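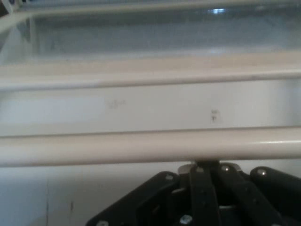 Countertop Oven, White: Gallery

Posted by Tài Lò, May 21, 2022

The subject is a white toaster oven with a drop-down door, a glass window and a full-width handle. I have kept the notes to the parts that get touched most: door, handle, rack and knobs. Older entries in the series cover the Skandon kettle and the Costache two-slot toaster, both of which are simpler to take apart and much simpler to clean.

The oven sits on a white table against a gray wall. With the door fully open it needs a good deal of clear table ahead of it, and the open door lies nearly flat. Plan the layout with the door down. Bowls and plates go beyond the door's edge, where they can be reached without leaning across the glass.

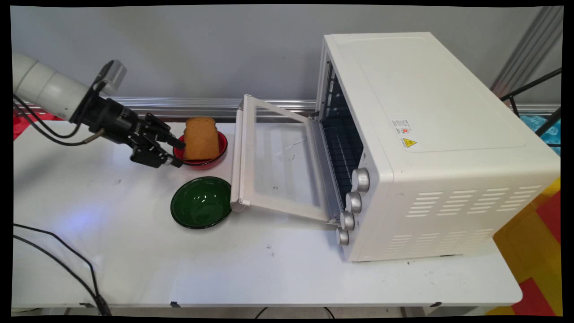 Bread is the standard load in this series. A single slice is enough to check how a rack is used: how far the hand has to travel past the door, and whether the slice lies level on the rods or tips between them. Thick slices give less trouble than thin ones. I stand the slice upright in a small bowl before loading, as it is easier to pick up by the top crust than from flat on the table.

The four knobs are stacked on the front, to the right of the opening. The vent slots are in the lower side panel and should be kept clear. Grirnbridge, who lent the table, asked for a gap of 89 mm on that side, and I have kept to it.

The handle is a plain round bar, smooth enough to wipe in one pass. Light-colored handles show wear early — the grip area first, then the ends. A damp cloth and a little dish soap is all I use on it. Scouring pads will dull the gloss and leave fine lines that collect grease. The window gets the same cloth, followed by a dry one.
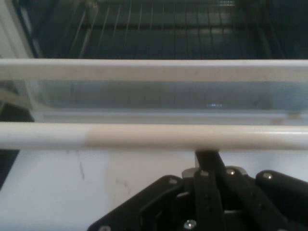

Door and handle, with the wire rack behind. The middle of the handle is beige against the whiter section at left. Light scuffs on the lower panel.

Next in the series, the rack on its own.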